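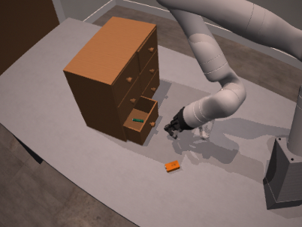
Fig. 1. Akness cell model, overview, bottom drawer open.

AKNESS CELL MAINTENANCE GROUP
Minutes of the meeting held 22nd April

1. Minutes of the March meeting
Approved without change.

2. Gripper approach
Punard reported that the approach height to the drawer knobs remains 7 mm too low in the cell model. The group agreed to correct the wrist offset before any further drawer runs. Action: Punard.

3. Wrist view
The view toward the cabinet was reviewed. Obeidat asked that the finger links be checked for play at 14 joint positions and the readings entered in the log. Action: Irken.
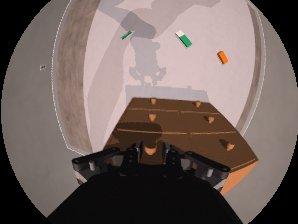 Fig. 2. Wrist view, gripper fingers and drawer knobs.

4. Spare parts
Irken is to quote for 22 finger bolts. Deferred to the next meeting.

The meeting closed with no other business.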